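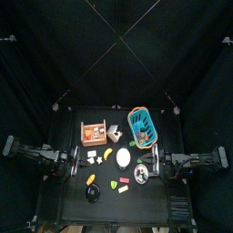 Gripper trial on the kitchen table: silver fingers stay, for now

In April we promised to report on the comparison of gripper fingers for the two-arm station. It took longer than we planned, mainly because the second set of fingers arrived with the wrong screws and we had to wait for the correct ones. The trial is now finished and I can share the results, together with a few remarks for the teams who will use the station in autumn.

The question was simple. Dristar, who supplies our arms, offers two kinds of fingers for the same parallel gripper. The first kind is plain metal, narrow at the end. The second kind is wider and has a soft pad glued on the inside. Many of us believed that the soft pads would win easily, and I was one of them. The toy kitchen set seemed like a good test, as it has small flat food, round fruits, a pot with a lid, a frying pan, a plate and a toaster, and none of these wants to be held in the same way.

We made 1,166 grasp attempts in total, divided between the two finger types and between the left and the right arm. All were done by teleoperation. We did not use any learned policy in this round, so the results speak only about the hardware and the hands of the operators. Every operator worked for 40 minutes and then made a pause, as we had noticed before that people become careless with the left arm when they are tired. A grasp was counted as good if the object was lifted, carried to the other side of the table and put down without falling.

For the round objects the soft pads were better, as we expected. The toy fruits come out of the teal basket in a calm way and they do not roll between the fingers. With the metal fingers an operator has to find the middle of the fruit quite exactly, or it escapes to the side and pushes its neighbors into the corner of the basket. Two operators wrote in their notes that the basket was the most annoying part of the whole trial.

For the flat and small pieces it was the opposite. The wide fingers are simply too thick to go under the edge of a thin piece on the tabletop, and when the piece is on a plate with a rim, it is even more difficult. The metal fingers can stand almost vertical and pinch it. The same is true for the wooden crate. When it is full of small items there is very little free space between them, and the wide fingers move three items in order to take one. I watched one attempt in which the operator wanted a small piece from the middle of the crate and needed 8 tries with the pads. With the metal fingers he had it on the second.

The pot was a surprise to me. Its small handles are a comfortable place for both finger types, but only if the wrist comes from the correct side. If it comes from above, the fingers touch the lid first and the pot turns away. This is a matter of arm approach, and changing the fingers does not help. Nisreen Tannous, who prepared the operator instructions, has added a short paragraph about it with a drawing.

Something should also be said about wear. The pads began to come loose at the corner after a few days of work. We glued them again with the adhesive from the supplier, and one of them came loose again. The metal fingers have some scratches and nothing more. I have asked Dristar if a screwed version of the pad is planned. They answered politely that they will think about it.

The decision is therefore to keep the metal fingers on both arms until the end of the year. The soft pads are in the drawer under the control computer, in the box with the blue label, and you may mount them for your own project if you write it in the log. Please write also which arm. We lost an afternoon when one arm had pads and the calibration file believed that it had none. The fingertips differ by 10 millimeters in length, and this is enough to press an object strongly into the table.

A few other changes that you will meet when you come back to the station:

The controller software was updated to the new version of Enis. The most visible difference is that the gripper force is now set separately for left and right. Old configuration files will still load, but they give the same force to both sides, and you should check that this is what you want.

The cable on the upper link of the right arm has a new route. Please do not move the clips. If the arm makes a full turn of the wrist and the cable becomes tight, stop and tell me, even if nothing is broken.

We tried the Boateng wrist camera for two days on the left arm. The picture is sharp, but the housing is large, and it hit the edge of the basket more than once during low grasps. We returned it. A smaller model from the same company should come later, and I will write about it if it does.

The dark fabric on the walls stays closed during recording. Some colleagues open it to get more light and forget to close it, and afterwards the exposure is different from one session to the next. If you find the table too dark for your task, it is better to change the exposure in the settings and note the value.

The full table of results, by object and by finger type, is in the Tallness folder under "fingers". The operator notes are in the same place. They are not corrected and some of them are rather direct, but I think they are the most useful part if you want to plan a task with this kitchen set. I would recommend to read the notes on the frying pan before you decide to include it.

For the next round we would like to test handover, that is, one arm gives the object to the other one in the air. We need operators for this. Experience is welcome but not required, and the training takes one morning. Please write to Nisreen if you would like to join, and tell her which hand you prefer.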